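Ornudgate Dry Goods
Dasano Tea Sampler, Second Edition

We are so happy to have this one back! The Dasano sampler holds 40 tea bags in 5 blends, and the smoky black tea (everyone's favorite last winter) has returned with a slightly longer roast. It's big and toasty and wonderful with milk.

The mint is new. It comes from Lachance, a small farm up the valley, and smells like a garden after rain. Steep it longer than you think you should!

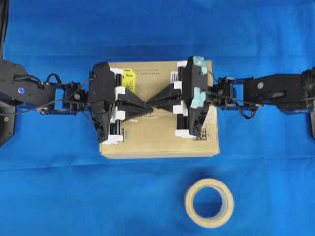 Dravadholm wrote in to say that the mint holds up beautifully over ice, and that a spoonful of honey should go in while it's still hot.

We tried it that way and drank the whole pitcher before lunch. The orange peel blend takes ice well too, though it gets a little sharp if you leave the bags in overnight. The two herbal blends have no caffeine, so they're lovely late in the evening with a book. 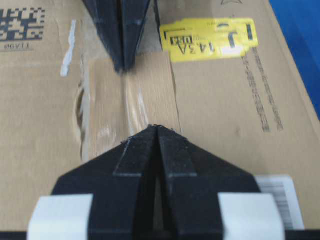
Brewing and storage
Black teas: boiling water, 5 minutes
Mint and herbal: just off the boil, 7 minutes or more
Keep the bags in a tin with a tight lid, away from the stove. Best within a year of opening.

Price: $34
Limit 2 per order through the end of February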